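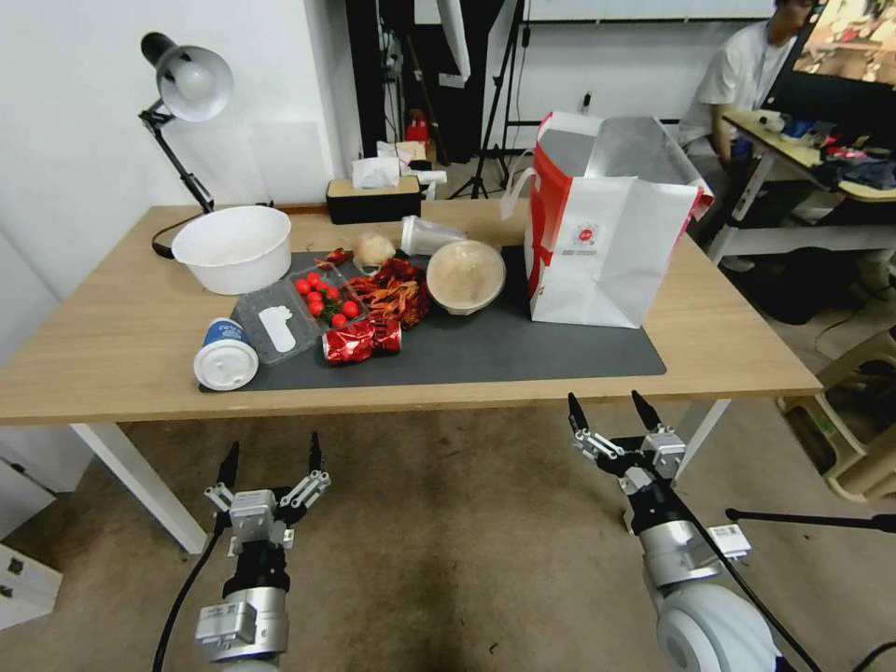
March 25, 2026 – drying and pigment notes, Flillthorpe workshop

Second run of the madder lake. Weighed out 98 g of root, soaked overnight in rainwater from the butt, strained twice through the old cotton. First strain was brown and went down the sink. Second was a decent brick colour. Added alum warm, then chalk in small pinches until it stopped fizzing. Left to settle for 59 minutes, poured off the top, refilled. Still slightly pink on the fourth rinse.

Batch number is 1095. The jar label says 1059, my mistake, please don't relabel until I've fixed the book. 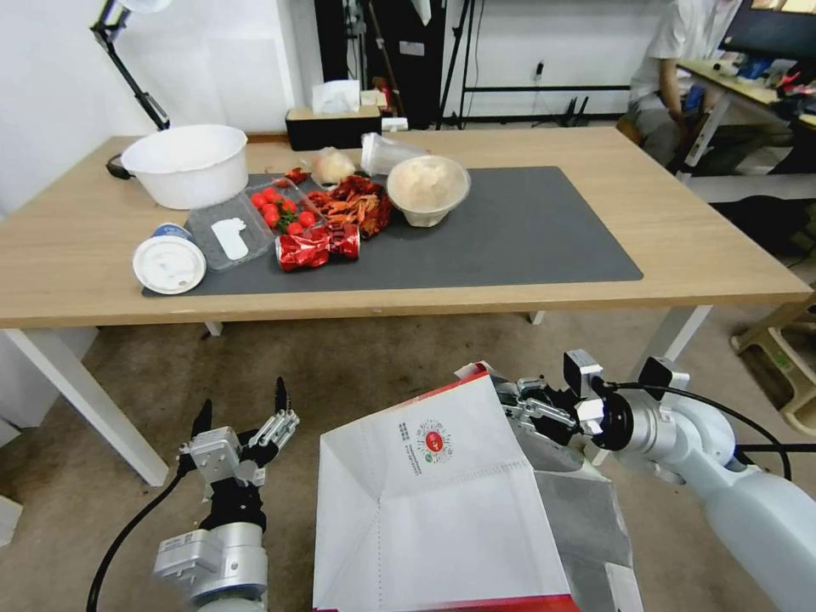

The colour target is still the problem. Flururberg want a red that holds in thin washes, and ours goes orange as soon as it is let down with gum. Dried chillies run from orange-red to dark red within one pile, and the lake does much the same between the thin edge of a swatch and the thick middle. The cherry tomatoes are nearer to what they asked for. Will try less chalk next time – 15 g at most – and keep the pan cooler.

Swatches 3 and 4 are on the window sill, half covered with card. Leave them there until November.
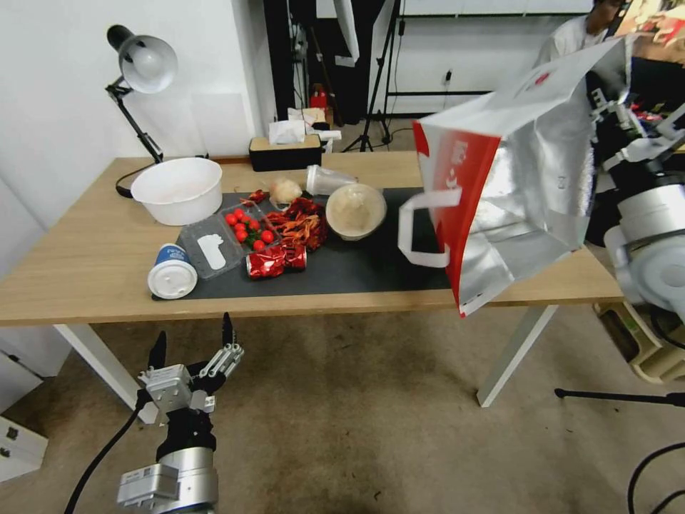 *Tomatoes in the clamshell, left side of the mat.*

Filter papers are nearly out. Drodar do the wide ones, order two packs. The glass muller has a chip on the rim so use the small one for now.

To do: rinse 1095 again, dry on the tile, grind Friday.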